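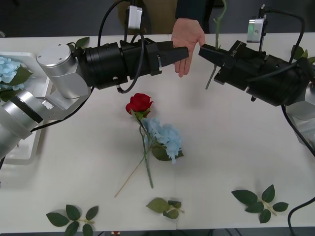
Section 4. Setting up the watering timer

Read section 3 first if the tap adapter isn't on yet. These steps cover the Fastier two-outlet timer, the Mollham drip kit, and the older Irton valves a lot of people still have on the wall. Same order for all of them. Where the Irton is different I say so.

Before you start

Water off at the house valve, not just at the tap. Open the tap after and let it drain. Batteries: two AA, alkaline. Rechargeables run a bit low on voltage and the valve may stick half open. Don't use them.

You will need: the timer, the rubber washer (small bag, easy to throw out with the box), the filter screen, a bucket, a rag, thread tape for the Irton only.

CAUTION: Never hang the timer from a hose. The tap takes the weight. If the tap wobbles in the wall, fix the tap first.

4.1 Mounting the timer

1. Push the filter screen into the inlet, dome side up, toward the tap.

2. Washer on top of the screen. Flat. If it's pinched it will drip forever.

3. Hand tighten the collar onto the tap. No pliers. A quarter turn past snug is plenty.

4. Irton only: three wraps of thread tape, clockwise, then the collar.

5. Open the house valve slowly. Then the tap, all the way. Check for drips with the rag.

Note: a drip at the collar is nearly always the washer. Take it off and reseat it. Tightening harder splits the collar and the spare is part 427, usually out of stock in spring.

4.2 Setting the clock

1. Slide the battery tray in until it clicks. Screen shows 12:00 flashing.

2. Hold CLOCK until the hour stops flashing. Set hour, press CLOCK, set minutes, press CLOCK.

3. Check AM/PM. Most of the "it waters at night" mail is this.

Note: the clock doesn't know about daylight saving. Change it by hand in March.

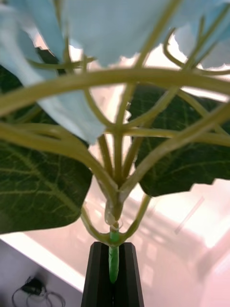 4. Wait ten seconds. Don't press anything. The screen goes dim and the time is saved. Press a key too early and you go back to step 1, sorry, that's how the firmware is.

4.3 Programming outlet A

Start with one outlet. Get it working. Then do B.

1. Press A. Press START. Set the start time. 5:30 AM is good for beds, less lost to the sun and the leaves dry off by mid morning.

2. Press RUN. Set minutes. Drip line: 30. Soaker hose: 20. Sprinkler: 10, then look at the ground and adjust.

3. Press EVERY. Pick 1 for daily, 2 for every second day, and so on up to 7. Established shrubs can go on 3 or 4. New plantings and pots on 1.

4. Press A again to save. A small drop shows next to the letter.

5. Test it. Hold A for three seconds, the valve opens. Hold again to close. You should hear a click both times. No click, see 4.6.

CAUTION: Don't let A and B overlap on low pressure. Both lines will run but the far end of each gets almost nothing. Leave five minutes between them.

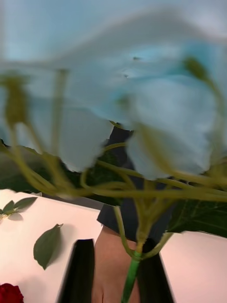 Fabrice Tanguy

4.4 Drip line and emitters

Lay the line out in the sun for an hour first. Cold line kinks and you will fight it the whole way.

1. Main line along the back of the bed. Pin it every couple of feet.

2. Leave the far end open for now.

3. Run water through for two minutes to flush out dirt and plastic bits. Skip this and the emitters clog in the first week. I've done it.

4. Close the end with the figure-8 clamp.

5. Punch holes at each plant, straight in, not at an angle. Push the emitter in till it pops.

6. Wrong hole? Goof plug, in the small bag. Tape wont hold.

Maximum length on one outlet is 80 feet of half-inch line. More than that, split it over A and B. The Chauvin pressure reducer (part 247) goes between timer and line, arrow pointing away from the tap. Without it the emitters pop off, generally when you're out.

Note: emitters for pots come in the 498 pack, the adjustable ones with the stake. Start them nearly closed and open a little at a time. 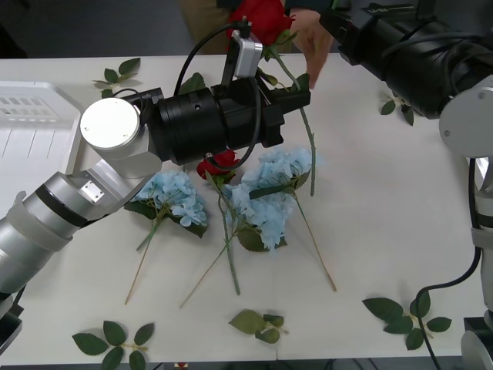 4.5 Rain delay and skipping a day

1. Press DELAY once for 24 hours, twice for 48, three times for 72.

2. The screen shows an umbrella and the hours left.

3. To cancel, hold DELAY till the umbrella goes.

The program isn't lost, it picks up at the next start time. The delay covers both outlets, you can't do just one. On the Irton there's no delay key. Turn the dial to OFF and remeber to turn it back.

4.6 If it doesn't work

Screen blank: batteries, or the tray isn't clicked in.

Screen fine, no water: tap closed, filter blocked, or the reducer is on backward.

No click on test: weak batteries. The screen needs very little power, the valve needs a lot more. Change both.

Won't shut off: grit in the valve. Close the tap, take the timer off, rinse the inlet with clean water, refit, run the test in 4.3 a few times.

Winter storage is in section 5. Do it before the first hard frost.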